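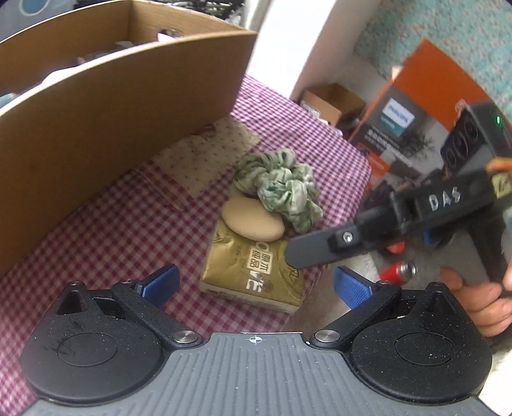

*Figure 8. Two-handed pick from a checked cloth, seen from the near gripper. The second gripper is at right.*

## 8. Recording the clutter set

This section covers the two-handed recordings used for the Pradetum grasp-order study. Finish the camera check in Section 7 before you start. The method compares two ways of choosing which gripper moves first, so the layout and the way you hold the tools matter more than speed.

### 8.1 Laying out the items

1. Spread a patterned cloth over the work area. Small checks work well. The tracker loses its place on plain white sheets.
2. Put the large box of mixed items on one side, open at the top.
3. Take out the items on your draw card and set them on the cloth. At least one must rest on top of another. In Figure 8, a beige disc sits on a gold tissue packet, with a green scrunchie just behind it.
4. Leave other household goods where they are in the background. Do not tidy between takes.

**Note:** A second, smaller cloth under part of the stack is allowed. Write "double cloth" on the log sheet, as these takes are scored separately.

### 8.2 Starting a take

1. Hold one gripper in each hand with the fingers open.
2. Check the indicator light on each camera module. If it is off, go back to Section 7.
3. Bring both tools together in front of you until each camera has the other tool in view. Hold still while you count to 13.
4. Move the near gripper over the target so that its two blue fingertip pads are on either side of it.
5. Bring in the second gripper from the side and stop short of the target.
6. Close whichever gripper the draw card names as the lead. The other follows once the lead has hold.
7. Place the item in the box, open both grippers, and return to the position in step 3.

**Caution:** Keep the long finger of the side gripper clear of the near gripper's linkages. If they touch, stop the take and check the pivot screws on both tools before going on.

**Caution:** Do not squeeze past the point where the pads meet. The reading drifts, and every take after it has to be thrown out.

### 8.3 How many takes

Each layout needs 19 takes with the lead on the left and 19 with the lead on the right. Shuffle the draw cards first. Lucian Bălan ran the first batch in blocks, all left and then all right, and the gap he measured between the two went away when the order was mixed.

With mixed order, the policy trained on "upper item first" takes cleared the stack in 83 of its test runs out of 100. We do not have a matching figure for the "nearest item first" policy. Its test runs used an older pad and should not be compared.

### 8.4 If something goes wrong

- **Item slides off the stack before contact:** keep recording and finish the pick. Mark it "slid."
- **One camera stops:** end the take. A take with one view cannot be used.
- **Cloth bunches up under a finger:** open the gripper, smooth the cloth, and start again from 8.2, step 3.
- **Wrong gripper closed first:** keep the take and correct the lead on the log sheet.

Send log sheets to Liv Hägglund at the end of each session, with the draw cards in the order you used them.

Section last changed Jan 28, 2020.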